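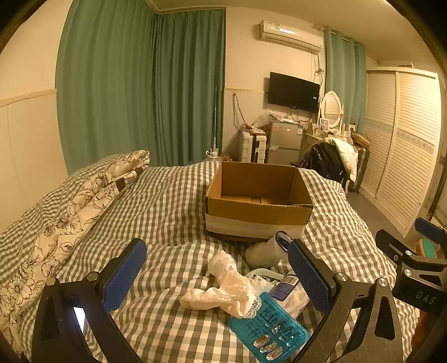
**SELCOMBE, October 6, 2020** – Destbridge today released results from a study on teaching robots to pack household items using demonstrations recorded with hand-held grippers.

The team collected 4000 demonstrations in furnished rooms. A policy trained on all of them was then tested on a robot arm in 20 rooms it had no data from. It placed small items in a box at twice the rate of a policy trained on lab recordings alone.

"Soft things like socks are still the hardest," said Signe Eskildsen, who led the study. "The fingers close and the cloth slides out."

The paper and the training code are available from Destbridge on request.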